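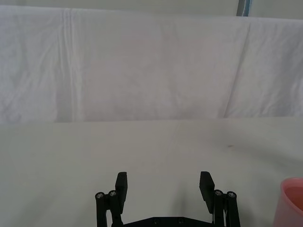

Karthikeyan Subramaniam would like people to stop ironing their backdrops. I would like to know why he has so many opinions about bedsheets. We met to settle it.

Subramaniam photographs small things for a living: salt cellars, earrings, door handles, the spare parts of coffee makers. He runs a studio called Hinudar with one other person, Iddrisu Laryea, and for the past two years the two of them have also taught a weekend course for people who sell what they make and hate the way it looks online. The course costs $60. Its central claim is that a pale table and a hanging white cloth will do most of what a rented studio will do. I've heard that sort of claim before, usually from someone with a cloth to sell.

"We don't sell cloth," Subramaniam said, before I had asked. "People always think there's a kit coming at the end. There's no kit."

There is a supply list, though, and I had read it. It calls for a white cotton sheet, wide, not shiny. It calls for a table "as near to white as you can stand." It calls for two clamps. I asked what was wrong with a roll of seamless paper, which is what the photographers I know use, and which doesn't wrinkle.

"It does wrinkle. It dents, and then you cut off six feet and throw it out," he said. "Paper is better, fine. If you shoot every day, buy paper. These are people who shoot on a Sunday night after the kids are in bed, and they're going to roll it up and lean it in a closet, and next time it has a bend in it at knee height."

Cloth, I said, comes out of the closet with fold lines. You can see them from across the room, straight up and down, as if somebody had drawn them with a ruler.

"Yes," he said. "And?"

This was where I expected the ironing speech, and I got it. His position is that a crease only matters if the camera is focused on it. Put the object well forward of the cloth, open the lens up, and the folds melt. Ironing takes an hour, he says, and the sheet gets creased again while you're hanging it. He'd prefer that his students spend the hour moving a lamp.

I don't fully buy this. A phone, which is what most of his students own, keeps a great deal in focus whether you want it to or not. When I put that to him he granted it faster than I expected.

"On a phone you'll see more of it. The long slanted ones are the worst, where the cloth is pulling from one corner. Those throw a real shadow. The little crumples, I don't care, they turn into texture. A long diagonal, I'd fix. You let go of the clamp on that side and hang it again."

So some wrinkles do matter. "Some wrinkles matter," he said. He did not seem to feel he had given anything away.

Laryea, who had been answering email at the other end of the room, is the one who gets called in when the two of them disagree, and they disagree about the table. Subramaniam likes the cloth to hang behind it and stop, so that there is a visible line where the tabletop ends and the backdrop begins. Laryea was trained to run the fabric down the wall and forward under the object in one curve, so there's no line at all.

"I think the line looks like a mistake," Laryea said. "I've thought so since August, when he rewrote the handout without telling me."

"It looks like a table," Subramaniam said. "People know what a table is. A bowl standing on a table has a size. A bowl floating in white could be a thimble."

I find myself with Subramaniam on this one, which I hadn't planned. A lot of product pictures now look as if the thing had been dropped into milk. But he goes further and says that buyers trust a picture with a table edge in it more than one without, and when I asked how he knew, he told me about a student's sales. One student, one shop. Laryea raised his eyebrows at the screen and kept typing.

The student is Yee-man Hsieh, who makes stoneware cups under the name Clokesine, and I called her afterward. She was happy to talk and less happy to be evidence.

"I did redo all my pictures after the course," she said. "I also lowered my prices and started answering messages the same day. So I don't know. He likes to tell it as if it was the sheet."

Did she still use the sheet?

"Sometimes. I use it for the dark glazes. White cups on a white table with a white cloth behind them, you lose the rim completely. He did warn us about that, to be fair, but it was at ten to five and everyone was putting their coats on."

I had the same complaint ready for Subramaniam and had already used it. White on white is hard, and most of what he teaches is white on white. He says the answer is to keep the background a shade darker than the table, by letting less light reach the cloth, and to watch what color it goes. Cotton picks up whatever is in the room. In his experience a sheet that looks perfectly white to the eye will come out a little blue or a little purple in the middle and cleaner at the sides where the lamps are.

"That bothers people enormously," he said. "They email me. 'My sheet has gone lavender.' Your sheet is fine. Set the white balance off the table, and then leave it alone."

What if the table isn't white either?

"Then you'll get an odd-colored picture," he said, "and you should have read the list."

On dirt he is stricter than on folds, and here I have no argument at all. A pale matte surface shows everything. One crumb, one bit of lint, a fleck of glaze from somebody's sleeve, and the eye goes directly to it and stays there. He tells the class to wipe the table before every setup and then to crouch and look across it. Then he tells them they will miss one anyway.

"You always miss one. You find it at home, on the big screen, in all 52 pictures."

He means this as comfort. The fix is a few seconds in an editing program for each picture, and he says students who can't face that should wipe twice. Hsieh told me she keeps a roll of tape by the table and presses a loop of it over the surface, a method she didn't learn on the course.

The larger question is whether anyone needs to be taught this. The advice I came away with fits on an index card: hang it wide, pull the object forward, fix the long folds and ignore the short ones, wipe the table. I said so. Subramaniam said the handout used to be an index card.

"They took it home and did nothing with it. You give a person a card and they put it on the fridge. You make them hang the cloth themselves, and it falls on them, and they hang it again and go home with the clamps in their bag. That's what they pay for."

Laryea's version was shorter. "They pay for the afternoon," he said. "It's a room with no one asking them for anything."

I believe that one. I am less sure about the rest. I asked to see the pictures students had sent in after going home, and Subramaniam pulled up a folder of 1,777 of them, which he has never sorted. We scrolled for a while. There were good ones. There were also a great many in which the wall showed in a strip over the top of the cloth, or the stand poked up behind one corner, and I pointed at these each time they went by.

"Crop it," he said.

And the next one?

"Crop that too."

The ones I liked best had a mug or a ring or a wooden spoon standing a long way forward on a plain table, with the cloth gone soft behind it and the creases still faintly there if you looked for them. I looked for them. He says a customer never would, and he may be right, though I notice that he hung his own sheet a second time while we were talking, and pulled the right side straight.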